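4.2 What a status check can and cannot tell us

Public status pages make a simple promise. A visitor types in the name of a service and gets back one word, up or down, with a row of bars for the last few checks. Kotian and Bhat treat these bars as a fair record of availability and build their ranking of game and chat services on them. We are less sure. In our own log of 2,174 checks, made against the login pages of Asside and Nukier, the word "up" covered a wide range of conditions, including long stretches when users on both forums said they could not sign in.

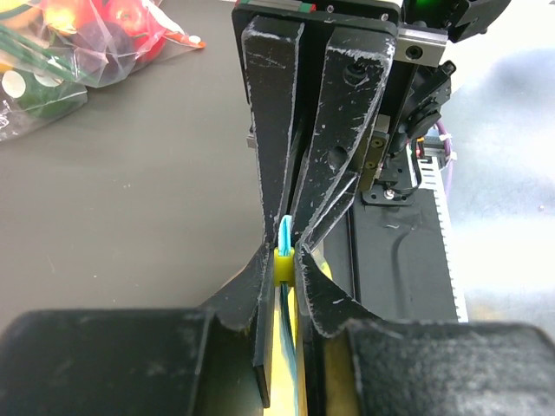 The first problem is where the check lands. Most checkers request the front page, which is often served from a cache and may stay reachable long after the login server has stopped answering. A check of this kind meets the service at a single small point, much as the two scuffed black fingers close on the small yellow piece at their narrow tips, and a firm hold there says little about the rest. Of the 225 complaints we collected in December, 30 fell inside a period that the status page marked as fully available. Some of those complaints were surely home network trouble. We do not believe all of them were, and the status pages give no way of telling the two apart.

The second problem is timing. A checker that runs every 14 minutes will miss a short outage altogether, or catch it once and draw it as a long one. Both errors appear in the published graphs. The usual defense is that they cancel out over a long enough period. We have seen no evidence for this, and the authors who repeat it do not offer any. Short failures tend to come in clusters after a restart, so a fixed schedule can easily miss most of a cluster.

Response time is weaker still. The bars are drawn on a scale that changes with the tallest value, so one slow reply makes every other reply look fast. Readers are told that smaller is better and are left to work out what "small" means. Hokudow, the one checker we tried that prints its raw values, also turned out to send its requests from a single city.

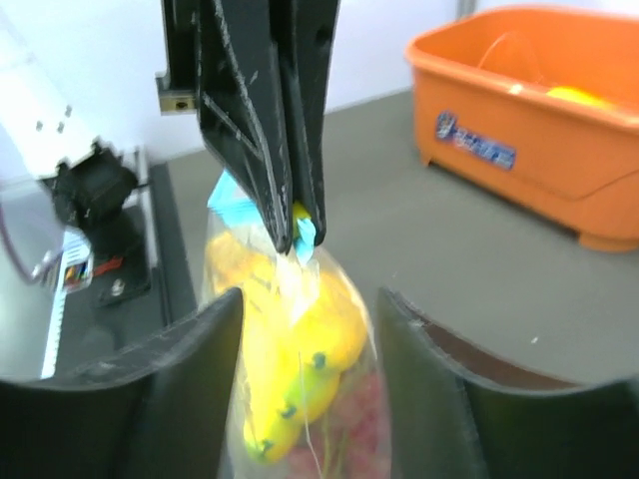 Figure 1. Gripper holding a clear plastic bag of toy-like produce by the top.

We therefore scored each outage twice, once from the automatic checks and once from the complaints, and kept the two scores apart. Combining them, as the Vlad index does, gives a tidier number whose meaning we cannot state. The weights in that index were chosen by hand, and small changes to them reorder the middle of the table. Until someone publishes server-side logs to compare against, we would not use either score to claim that one service is more reliable than another.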